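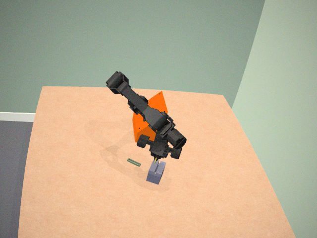
A computer rendering of a robot arm reaching toward a slotted block on a table.

Drosmont library to stay open late through March

8/11/23

The Drosmont Public Library will keep its doors open until 9 p.m. on four evenings a week starting next month, after the town council approved money for a longer schedule. The new hours will run through the end of March, when the council will look at attendance and decide whether to continue.

The library now closes at 6 p.m. on most days. Residents have asked for later hours for several years, and the request came up again this spring in a survey sent out with water bills. The library received 2,191 completed forms. Longer evening hours was the most common request, ahead of more parking and a larger children's room.

"People told us they get off work, drive home, and we're already locked up," said library director Chutima Yimyam. "We had families who could only come on weekends, and the weekends were getting crowded."

The council's vote covers wages for two part-time clerks and the cost of heating and lighting the building for the added hours. Yimyam said both positions have been posted and that she expects to fill them before the new schedule begins. Applications are being taken at the front desk and at town hall.

Only the main building on Flalten Street is included. The Farah branch, which shares a building with the senior center, will keep its present hours. The senior center locks the shared entrance at 5 p.m., and the town would need a separate door and alarm for the branch to stay open later. Yimyam said a cost estimate for that work has been requested but is not expected before the end of the year.

During the added hours, patrons will be able to check out and return materials, use the public computers, and book the two study rooms. The local history room will still close at 5 p.m. Its older maps and newspapers can only be used when the archivist is on duty, and the archivist's hours are not changing. Anyone who needs something from that room in the evening can ask for copies a day ahead and pick them up at the desk.

The meeting room on the lower floor will also be available in the evening for the first time. It holds 30 people. Local groups can reserve it at no charge, up to twice a month, as long as the meeting is open to the public. Private parties and sales events are not allowed. Reservations for the fall open next week and can be made by phone or in person - the online calendar does not yet show the later time slots.

Several evening programs are planned. A conversation group for people learning English will move from its noon slot, and a tax help session will be offered in the winter. The book club will continue to meet in the morning, but a second group is being formed for those who work during the day. Its first title has not been chosen. Story time for preschool children stays where it is, with a pajama story time added once a month at 6:30 p.m.

The bus that stops in front of the library makes its last run toward Zendberg at 8:40 p.m. Riders who plan to stay until closing will need another way home. The town has asked the bus operator about a later run but has not had an answer. Parking in the lot behind the building is free after 6 p.m., and the lights there are being replaced this month. Drivers should use the side entrance while that work is going on, as part of the main drive will be closed.

The book drop will remain open at all hours. Fines for overdue children's books, which were dropped last year, will not return under the new schedule. Fines for adult books and movies stay the same.

Attendance will be recorded each evening at the door, and the figures will be given to the council before its March meeting. Council members did not set a target. Yimyam said she would also ask patrons to fill out a short card on what they used during their visit, since a head count by itself does not say much about which services should be kept.

The library will close at its regular time on the evenings before holidays. Printed copies of the new schedule will be available at both locations and at town hall by the end of the month. Library cards are free to anyone who lives or works in town, and new cards can be issued until 15 minutes before closing.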